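My First Date Safety Checklist (With Way Too Many Comments)

Updated 27th December

I've been back on the apps since May, and I now run the same checklist before every first date. My sister calls it the pre-flight inspection. I started it as a note on my phone, it grew, and enough friends have asked for a copy that I'm putting the whole thing up here. Tick what you like, skip what you like!

BEFORE YOU SAY YES

[ ] We've had a video call, even a short one.
Comment: Five minutes is plenty. I had one match on Drikum who had a broken camera for 11 days straight (then a broken phone, then a broken laptop). I wished him well and moved on.

[ ] I know a first name, a rough line of work and what part of town they live in.
Comment: I don't need a resume. I just want the story to match from one chat to the next.

[ ] I haven't given out my home address or my last name.
Comment: Failed this one myself last spring. My email signature had my full name and my office address in it. Go check yours.

[ ] My profile photos don't show my street or my building.
Comment: I had 14 pictures up on Zornel and three of them had my front door in the background. Down they came.

PICKING THE PLACE

[ ] It's public, it's busy, and I chose it or at least agreed to it happily.
Comment: My regular is Lý, the noodle place by the library. Bright, loud, good windows, and the staff come by a lot because the tables are tiny. If somebody pushes hard for their apartment instead, the date's off. I don't argue about it.

[ ] I can get there and back on my own.
Comment: Bus, car, bike, whatever. I've turned down some very polite offers of a ride and the nice ones never minded.

[ ] I know where the exits and the restrooms are.
Comment: Sounds dramatic, takes two seconds. 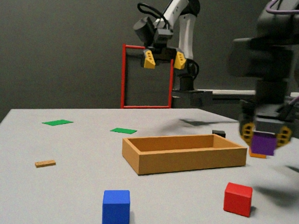

[ ] It isn't a hike.
Comment: I love Skerkwood, I go all the time, but there's no signal once you're past the first parking lot. Save the woods for date four or five.

THE HOUR BEFORE

[ ] Phone charged to at least 79 percent.
Comment: Yes, that's a silly number. It's what mine was at the night I got home with one percent left, so now it's the minimum and I bring the little charger too.

[ ] One friend has the name, the photo, the place and the time.
Comment: I also share my location until I'm home. We have a code text (I ask if she fed the cat) and she calls me right away with an emergency.

[ ] I have cash for my own half and a cab.

DURING

[ ] I saw my drink get poured, and it stays with me.
Comment: If I leave it behind, I order a new one. Costs me eight bucks and I don't feel bad.

[ ] I've said no to something small, and it went fine.
Comment: Dessert, another round, a walk by the river. How a person takes a little no tells me a lot. One guy sulked over a spring roll.

[ ] I still want to be here.
Comment: You can leave because you're bored! "I'm going to head home, thanks for meeting me" works every time.

AFTER

[ ] Texted my friend that I'm in, door locked.
[ ] Wrote down anything that felt off, before I talk myself out of it.
[ ] Blocked or reported if needed.

The old version of this post picked up 277 comments, and the one about asking the bartender for help is pinned up top. Add yours underneath, especially if you date in a small town where everyone's cousin works at the only bar.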